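Grevico Rack Practice Kit for Two-Arm Cells

Category: Training and validation equipment
Supplier: Flamoter
Order number: 2897
Price: 3,965 (shipping quoted separately)
Availability: in stock, next batch August

Overview

The Grevico kit is a work standard and a set of accessories for people who run robot arms on network and server hardware. It covers patch cable handling, port approach and shared work between two arms at one rack. It is meant for labs and integrators that already own their arms and need a written practice that an inspector or a new operator can follow without a lot of explaining.

You supply the rack equipment. Used switches and servers are fine for this work, and most customers start with whatever has been pulled from service. The kit does not depend on any one make of arm, gripper or camera.

What you get

Printed practice manual, spiral bound, with the Lumanlan task sheets
Laminated cell card for the wall or stand
Cable inspection log, one pad
Blank risk assessment forms, with one filled in as a guide
Access to file updates for 3 years

Setting up the bench

The manual starts with the bench. The rack has to be stable before any arm is powered, and the operator should push on it by hand from each side to check. If it moves, it gets clamped or weighted. Uprights that lean are allowed for practice work, but the lean must be measured and entered in the cell file so the approach path matches the real hardware and not the drawing.

Cables go on a clear surface within reach of the arm that will pick them up. Pick surfaces that shine can confuse depth sensing, so the manual asks for a sensing check on the actual surface, under the actual lights, before the first run of the day.

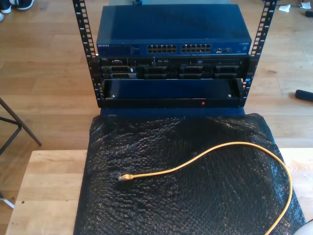

Live equipment is permitted only at practice level 2 and up. At level 1 the rack stays unplugged. Once power is on, the sheet calls for a named person at the stop button and a note of which ports are in use. Ports that carry real traffic are off limits at every level.

Rules for the shared zone

Two arms working close together is where most of the manual's pages go. The main rules are:

One arm has the zone at a time unless the task sheet says otherwise.
When both arms must be in the zone, one is set as the holder and stays still while the other moves.
Speed in the zone is the reduced speed set in your own risk assessment. We do not print a number for this, and you should not copy one from another cell.
A cable is gripped behind the plug, never on the latch.
The holder does not let go until the second arm has confirmed its grip.
Arm and camera cables need enough slack for the full range of motion. Check them at both ends of the path before running.
No one reaches in to straighten a patch cable while either arm is enabled.

Stop the run if a plug meets resistance. The sheet has a box for this, and a stopped run counts as a completed entry. Operators who feel pushed to finish a run tend to force the plug, and a bent contact in a port can take an afternoon to find.

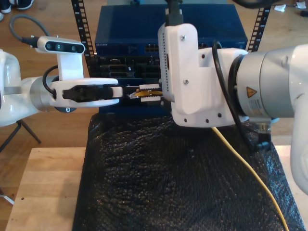

Lovely Ocampo wrote to us that the holder rule was too strict for her cell, and that she would like both arms to move together while a long cable is being turned. She also asked for the sheets to say which arm should be the holder when one is bigger than the other.

We kept the holder rule for levels 1 and 2. At level 3, coordinated motion is allowed if the controller links both arms to a single stop and the assessment covers it. On the second point, the revised sheet leaves the choice to the site but requires it to be written down and kept the same for the whole session.

Records

Each session gets one page: operator, task sheet, grip settings, stops, and the condition of every patch cable used. Damaged cables are tagged and taken out of the cell the same day. Reynaldo Abella edits the manual and reads any completed pages that customers send in. Please remove site names first.

What the kit does not do

It is not a safety certification and does not replace the standards that apply where you work. It does not cover fiber, power cords or lifting servers out of a rack. Fiber handling is in the separate Grumis supplement, sold by itself or with the kit.

Ordering

Order by number through the Flamoter parts desk. Manuals can be returned unused within the normal return period. Extra log pads are sold in packs of 2, and replacement cell cards are free if you send back the old one.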